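Cookies help us keep this site running. By continuing to browse you accept our use of cookies. OK

What rules do you actually stick to around two-arm folding setups?

Posted by Humaira Hayat
Wednesday, March 20, 2019

Hi all, long-time reader, first time posting anything longer than a thank-you. I look after a small shared workshop, and we have a two-arm tabletop setup that we've been using on clothing. Folding, mostly. T-shirts, tea towels, the odd pillowcase. We call the project Dridska and there are six of us who take turns on it.

My problem is that we have no written rules. We have habits. Mudassar Malik, who got the whole thing going, keeps one hand near the stop button and expects everyone else to do the same, but he's never put it on paper. I was away for most of August and when I came back people had sort of drifted. One person was reaching in to straighten sleeves between runs with the arms still powered. Another was leaving mugs on the table. I didn't love either.

So I've been asked to write a one-page sheet of good practice that we can stick on the wall. I've had a look at the formal standards and, gosh, they are written for factories with proper safety engineers. I do understand there's one family of documents for industrial robots and another bit on people working beside them, and I'm happy to be told which parts matter for a little bench setup. But what I'm really after is what you lot do day to day. What's on your sheet? What did you take off because everyone ignored it?

Three things we argue about in particular:

Reaching in. Is it ever fine with the power on if the arms are "only little"?

What's allowed on the table. I say the item being folded and that's it. I've been called a fusspot.

Cables. Ours are a bit of a bird's nest and I'd like a rule with teeth.

Thanks heaps in advance!

Print this page | E-mail this to a friend

Nusrat Marwat

Hi Humaira! You're not a fusspot, or if you are then so am I, and I've been running a bench like yours for two years now — ours is called Covetti — with a sheet on the wall that's been rewritten more times than I'd like to admit. The first version had 10 rules on it and people read the top three. The current one has six, in big type, and it sits at eye level beside the switch where you can't miss it.

Reaching in first. Our rule is power off to the arms, then hands in. Little arms can still pinch a finger against the table, and the speed they move at when somebody's testing isn't always the speed you're expecting. It's a nuisance at first, I know. We got around the moaning by making the off switch so easy to get to that using it takes no effort at all (a big one, on the near side, with nothing stacked in front of it). If your stop button is at the back you'll never win that argument, so move it.

I'd also separate "paused" from "off" in your wording. We had people hit pause in the software and treat that as safe. It isn't the same thing! A program that's paused can be un-paused by whoever is sitting at the keyboard, and that person may be looking at the screen and not at you. So our sheet says the word OFF in capitals and says that only the person who turned it off turns it back on. They say "clear" out loud before they do it. A bit theatrical, but visitors pick it up in five minutes.

On what's allowed on the table, I'm with you completely. One item, nothing else. Mugs, phones, scissors, pens, all of it goes on a shelf. Camo is the one we keep going back to for practice, by the way, because it's such a pain to see where one layer stops and another starts. If your rules survive a fiddly shirt they'll survive a tea towel. 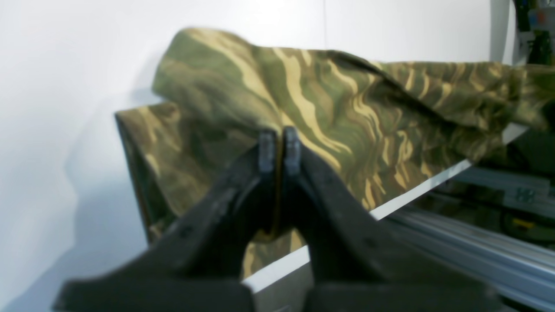
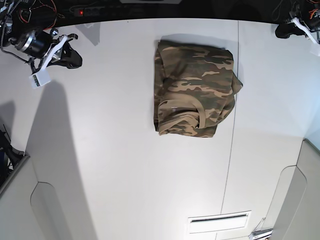

A camo tee on the white table. 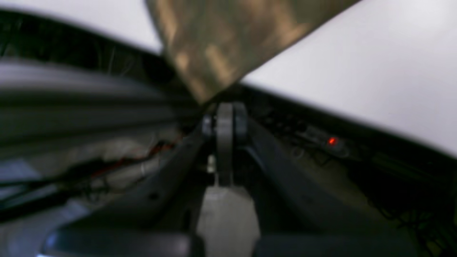

How often should the stop button be tested?

Before the first run of every session, by whoever is going to be nearest to it. Press it with the arms powered and holding still, check that they really do lose drive, reset, and write your initials in the log. Be ready for the arms to sag when the power drops, and keep hands and anything breakable out from under them. If the test fails, the bench is finished for the day and a note goes on the switch.

I put those two bits in just as they're written on our sheet, question and all, since people kept asking it and I got tired of typing it out. Pinch the wording if it's useful.

Cables, then. The rule with teeth is this: a loose cable stops the session. We had "please keep cables tidy" for ages and it did nothing, because tidy means something different to everyone. Now it says no cable may rest on the table surface or hang where an arm can catch it anywhere in its reach, and you check by moving each arm through its full range by hand, slowly, with the power off. Watch the wrist especially, that's where ours rub. Leave enough slack for the joint to turn and tie the rest back to the arm itself. Mains power goes behind the bench, with the power strip off the floor and somewhere you can get at its switch without leaning over an arm.

And do a fingertip check while you're down there. Grit or lint on the grip pads makes things slip, and then someone's tempted to turn the grip force up to make up for it. We have a line that says clean before you adjust. Grip force changes get written in the log with the old value beside the new one.

Last thing from me, write down who's allowed to change the speed limit. With us it's two people. Everyone else can go slower any time they like but not faster.

Good luck with it, and do post your sheet when it's done, I'd love a look!

Print this page | E-mail this to a friend

Demetrius Dunleavy

Just turn it off before you touch it and you'll be right. Been doing this at my place on a kit a mate built (we named it Gallon, long story) and never had a problem.

A sheet on the wall is fine but nobody in my shed reads signs. I put red tape on the floor where you stand when it's going. Works better than words. Tape's cheap.

Don't know about the standards, never opened one.

Print this page | E-mail this to a friend

Hnat Harasym

I'll have a go at the standards part, as Demetrius has left me an opening.

The one to start with is ISO 12100, the general one on risk assessment for machinery. It isn't about robots in particular, and I found it the most useful of the lot for a small group. You go through every job people do at the bench, including the boring ones like cleaning and changing a fingertip, and for each you write down what could hurt someone, how badly, and what you'll do about it. ISO 10218 covers industrial robots and comes in two parts, one for the robot and one for the system it's built into. ISO/TS 15066 is the one about people sharing space with them. Your local workplace safety regulator may have its own guidance too, and if anyone on your bench is paid to be there you should ring them and ask what applies, because I'm not going to guess at that from here.

Please don't read any of those and then write "complies with" on your sheet. I've seen it done. Unless somebody has gone through the whole document line by line and kept the paperwork, leave the numbers off. "We did a risk assessment and it's in the blue folder" is plenty, provided there's a folder.

The order of the fixes matters more than people think. Get rid of the hazard if you can, then guard against it, and only then rely on signs and training. So with the reaching in, ask first why anyone needs to. If sleeves need straightening between runs, could the run end with both arms parked well back? We did that on our bench (Mohmand, at the back of a former print shop) and added a park step at the end of every program. People still switch off before hands go in, but the arms are out of the way as well, so a slip-up costs you less.

I'd disagree with Nusrat on one small thing. She tests the stop at the start of a session and I'd add a test after anyone has had the wiring apart, even if it's the middle of the afternoon and they only moved a connector. Ours failed once, and that was exactly when. We have 136 entries in the log so far and that's the one I'd frame.

Also, put a review date at the bottom of the sheet. Ours gets read out loud twice a year with everybody standing at the bench. It takes as long as a cup of tea. Anything people can't explain gets reworded or comes off.

On Demetrius's tape, I like it, and I'd use it too. Just make sure the person at the stop button can still reach it from behind the line. Ours couldn't, the first time we laid it down.

Print this page | E-mail this to a friend

Humaira Hayat

Thank you all so much, this is miles more than I'd hoped for! Mudassar has read the lot and is already measuring up to move the stop button to the near side. I'm stealing "clear" and the park step, and the tape is going down on the weekend. Mugs are officially banned — I'll post the sheet once the others have had their say.

Print this page | E-mail this to a friend

Get the best threads in your inbox once a month. Enter your e-mail to join our newsletter. You can unsubscribe at any time.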